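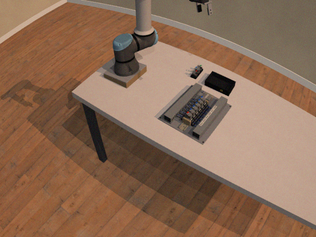
Kristine Navarro wrote in after my first notes on the Parivo folding table to ask whether the top still wobbles at the long end, because hers did from the first week and she sent it back. Mine wobbled too, until I tightened the crossbar bolts a second time. The instructions skip that step.

I bought the Parivo in October to replace a door on two trestles. It cost $129 with delivery. I use it for cutting fabric and, a few times a year, for feeding more people than my kitchen can hold.

Setup took longer than it should have. The four legs fold out one at a time, and each has a spring catch that is stiff when new. Two of mine needed a push with the heel of my hand. After a month they had loosened up, and now I can get the table standing alone, though carrying it up from the basement is still a job for two people.

The top is the best part. It is flat along its full length, which matters when you are running a rotary cutter along a straightedge. Ballpoint comes off with dish soap. Fabric marker does not, so test yours near the edge first. A hot iron left a dull ring that I have not been able to get out.
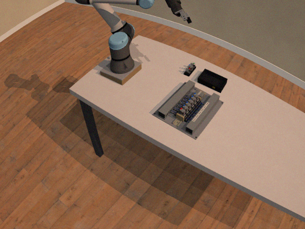 Height is the main drawback. It is set for sitting, and after an hour of standing and cutting my back lets me know. I tried a set of Darnano leg risers and they fit, but the table swayed when I leaned on it, and I took them off again. Anyone over average height should look at the adjustable one from Tostport. Tiina Lehtinen has had hers for six years and it still locks firmly at every setting. It costs more and weighs more.

The rubber feet are soft and leave gray marks on vinyl. I put felt pads under them. One foot has split, and Parivo mailed a new one free after a single email.

For sewing or an extra dinner table I would buy it again. For standing work all day, I would not.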